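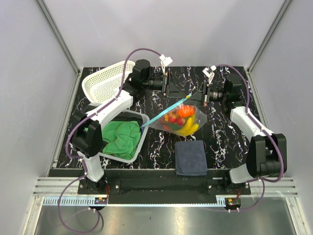

Teleoperators wanted for a two-arm manipulation study (part-time, Delthorpe)

The Nukden group is looking for people to join us from September as paid teleoperators. If you are patient with your hands, enjoy small household puzzles and don't mind doing the same chore many times over in slightly different ways, we would love to hear from you, whatever you have done before. Some of our best operators came to us from sewing, dental assisting and piano teaching, and one had never touched a robot until the first morning of training.

The study is called Amadi, and it asks a fairly plain question: when a pair of robot arms learns a chore from human demonstrations, how much does it help to show it the mistakes as well as the clean runs? Most people who collect demonstrations throw away the attempt where the bag slipped or the cloth came out crooked. We keep those, as long as the operator goes on to put things right, and we label the moment where the recovery begins. In our pilot we trained one policy on 600 clean demonstrations and another on 400 clean ones plus 200 with a recovery in them, and the second did noticeably better on bags and soft items. It did no better at all on rigid bins, and we would like to understand why before we write it up properly.

So now we want a bigger set, 2000 demonstrations in all, across 32 tabletop tasks. They are the sort of thing you do at home without thinking: folding a cloth and setting it down square, getting toy fruit into a zipper bag and closing it, moving things between a bin and a basket. With two grippers and a camera on each wrist, zipper bags are a good deal harder than they sound, and we are fond of them for that reason.

What you would be doing

You would sit at one of our stations and guide both arms using a pair of hand controllers, working from a short task card. Between runs you would reset the table to a new starting layout, mark anything that went wrong and how you fixed it, and leave a line or two of notes. We read those notes! Several changes to the protocol came straight out of them. Shifts are four hours long with a proper break in the middle, and you can choose mornings (starting at 9) or afternoons (starting at 1:30).

What we are looking for

You should be 18 or older, comfortable sitting and using both hands for stretches of up to 40 minutes, and able to commit to at least two shifts a week through December. Left-handed operators are very welcome, as we have too few. You don't need to code. Training takes three shifts and is paid at the same rate as everything else.

Where we are

The lab is on the second floor of the Drurnano building in Delthorpe, with an elevator, bike racks out front and a kitchen you are free to use.

How to apply

Send us a short note through the form on the Nukden jobs page, choosing "Amadi operator" from the menu, and tell us a little about yourself and which shifts would suit you. A resume is fine but we don't require one. We will invite people in for a one-hour paid tryout during August, and everyone who applies will get a reply.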